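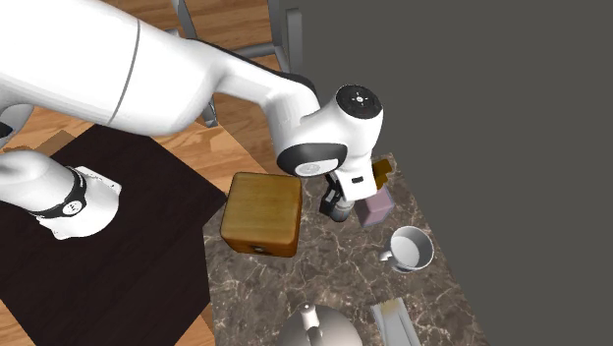 A white robotic arm over a tabletop, in a computer rendering.

Plernex to open made-to-measure blind showroom in Amcombe

20 October 2021

Window coverings company Plernex will open a showroom in Amcombe in January, taking over the former carpet shop next to the post office. It will be the company's first location with a full display floor. Until now customers in the town have ordered through home visits or by mail.

The showroom will carry roller, Roman, pleated and vertical blinds, along with shutters and a smaller selection of ready-made curtain poles. The company says 386 fabrics will be on the sample walls when the doors open, grouped by color instead of by supplier. Customers will be able to borrow up to six samples at a time and keep them for a week.

Two ranges will be new to the area. The first is a line of lined linen Romans made by Sydorenko, a family workroom that has until now sold only to decorators. The second is Bruvby, a set of plain roller blinds in muted shades meant for kitchens and bathrooms. Bruvby blinds are cut to width in the shop and can be taken home the same day if the fabric is in stock. Sydorenko orders take seven weeks, and Plernex said it would not promise anything faster through the winter.

Free measuring will continue for homes within eight miles of Amcombe. Past that distance there will be a flat charge, taken off the bill if an order is placed. Fitting is priced separately, as before. Customers who prefer to measure their own windows can pick up a printed guide at the counter, but the company will not remake a blind free of charge if the customer's own figures were wrong.

The building has been empty since spring. Work on the inside began last month with the removal of the old carpet racks and a false ceiling that had covered the top part of the front windows. Those windows will now be used at full height to show blinds hanging in daylight, something the company said its customers ask for more than anything else. The back room will hold a cutting table and storage. A ramp is being added at the side entrance, which opens onto the parking lot.

Plernex has said it will keep its reupholstery service at its existing workshop for now. Chairs and seat cushions can be dropped off at the new showroom and will be collected for the workshop once a week. Loose covers will not be offered in Amcombe at first — the company said it did not have the staff to do them properly — but it expects to look at this again after the first summer.

The shop will be open six days a week and closed on Sundays and public holidays. Evening appointments will be available for customers who want to go over a whole-house order. Two full-time jobs and one part-time job in the showroom are being advertised, and applications can be made at the company's workshop or by mail. Sewing experience is not required for any of the three.

Orders already placed through the home visit service are not affected by the move, and deposits will carry over. Customers waiting on a delivery before the end of the year should keep using the phone number printed on their order form. The number for the new showroom will be posted in the window once the line has been connected.

An exact opening date has not been set. Plernex said it depends on the delivery of the display stands, which have already been put back once. Existing customers will get a card in the mail with an invitation to look around the day before the shop opens to the public, and fabric samples now out on loan can be returned to either address.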